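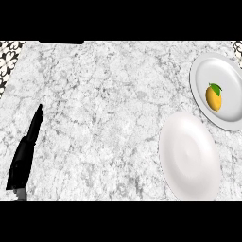 Equipment planning report, October - Ibarra kitchen handling project

Where we are

Quick one this month, most of my time went into quotes. Short version: we're on budget for simulation, behind on the arm decision, and I need an answer from you on the grippers before the Lividberg price runs out.

The counter setup is in the simulator now. Marble top, knife on the left, two white plates on the right, one with a lemon on it and one tilted up. The tilted plate is the one I care about for purchasing. A plate lying flat and a plate at an angle ask for different things from a gripper, and I don't want to buy for one and find out in spring we needed the other.

Also the knife. It's thin and lies flat on the stone, so whatever we get has to close low to the counter. That rules out the bulky fingers from the first Prokley quote. Asked them for a slimmer set, no price yet.

Spending so far

Simulation seats: 7, paid through the end of the grant year. No more needed.
Compute: used 300 hours out of the 576 we booked. Should be enough, unless we redo the lighting tests.
Hardware: nothing bought. On purpose.

I know the original plan had an arm ordered by now. I held it back. Both vendors changed their terms over the summer and the service contract is the bigger cost over the life of the thing. Would rather be late than locked in.

Arm, two options

Lividberg - cheaper up front, longer reach, service billed per visit. Lead time around 18 weeks. They want a deposit with the order. The quote is good until the end of next month and they would not extend it, I asked twice.

Prokley - costs more, service included for the first two years, ships sooner. Shorter reach, which may be a problem at the far side of the counter. I'm going to move the base in the simulator and see how much of the surface we lose before I say more.

Leaning Lividberg but not by a lot. If the reach check comes out fine for Prokley I'd probaly switch, the included service makes next year's budget a lot easier to write.

Grippers and small stuff

Would like to buy two gripper types and not one. It's over the line item, I'd take the difference out of travel. Need your ok on that in writing, the grants office won't move it otherwise.

Still to price: mounting plate, cable guards, emergency stop, a real slab of stone for the test bench. Joltero can do the bench and the wiring together, waiting on there number. Also need spare plates, they're cheap but put them down as consumables please, last time they went under equipment and it took weeks to fix.

Next

- reach check for both arms on the same counter layout
- slim finger price from Prokley
- Joltero bench quote
- your yes or no on moving the travel money
- order form for whichever arm, ready to sign before the Lividberg quote ends

Spreadsheet with both service contracts side by side is in the shared folder, second tab. Ignore the first tab, old numbers.

7 comments
Share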